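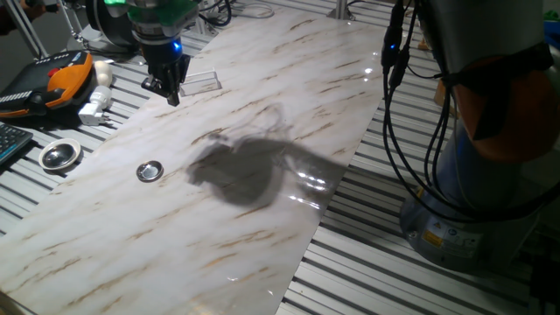 Zofia Pawłowska put it to us during the drafting round that a rule about keeping the table tidy is worth very little until it says what may stay on the table and who decides. We agreed, and the wording of the housekeeping rules in this section follows from her remark.

Home > Working papers > Shared robot cells > Section 4

Search this site Enter keywords Go

4. Rules for the shared worktable

4.1 Scope

The rules in this section apply to any bench or worktable on which a robot arm handles small household items and to which a person has regular access. They were written for the cells at Flarincombe and later taken up, with small changes, by the group at Jikora. They sit below the risk assessment for each cell and do not replace it. Where a rule and the risk assessment disagree, the stricter of the two applies until the matter has been settled in writing.

Figure 1. Worktable with a marble-patterned panel laid across the slotted surface. Objects lie both on the panel and beside it; the teach pendant is near the upper left.

4.2 Task area and side area

Each worktable is divided into a task area and a side area. The task area is the surface on which the gripper is allowed to close on an object. In Figure 1 we take the panel as the task area and the slotted table around it as the side area. The two lids show why the division matters. The smaller one rests on the panel and the larger, more bowl-like one on the table to its left, and under our rules only the first may be the target of a grasp.

An object in the side area must be either on the written list for that cell or removed before motion is enabled. The list is kept short. It normally covers the pendant, one input device and the spare objects for the current task. Adapters, chargers and bulbs are not on the list at Flarincombe. A plug adapter such as the one beside the pendant in Figure 1 would have to be cleared away under rule 4.2, as would the keyboard unless it had been entered as the input device.

4.3 The pendant and its stop button

The pendant may be put down only where the operator can reach the stop button without leaning over the task area. It is placed with the button facing up and clear of other items. Early drafts also gave a fixed resting place, marked with tape, but this was dropped. Operators work from different sides of the table depending on the task, and a fixed place suited only one of them. The present text asks the operator to name the resting place aloud at the start of the session – a small step, but one that both sites have kept up.

4.4 Surfaces and clear objects

Glossy surfaces are permitted, subject to a check under the lighting that will be used for the session. Reflections of overhead lamps can hide the edges of an object, and the shadow of the arm can do the same. Clear plastic items need particular care. The piece on the panel in Figure 1 is visible mostly through its reflective edges. For such items rule 4.4 requires that the first approach be made at reduced speed, with the operator watching the fingers and not the screen.

4.5 Cables

Cables that travel with the arm are bundled and strapped so that no loop can catch on the gripper or on an object. The strap is checked by hand at the start of each session. Loose cables behind the task area are allowed if they lie outside the reach set for the task. Mitali Dissanayake argued for a stricter version in which all cables would run in covered channels. The Yakubu cells are rewired too often for this to be practical, and her version stands as a recommendation only.

4.6 Records

One entry is made per session, giving the cell, the operator, the task surface and any departure from rules 4.2 to 4.5. Over the trial period 934 sessions were entered, of which 299 recorded at least one departure. In 17 sessions the operator stopped the arm on account of an item that was not on the list. We did not try to grade the departures by how serious they were. Anoma Munshi and Aishwarya Warrier read the entries separately and settled any differences between them before the totals were drawn up.

A departure may stay open for up to 3 working days. After that the cell is taken out of use until the side area has been cleared and the list signed again.

Last updated: 8 November 2022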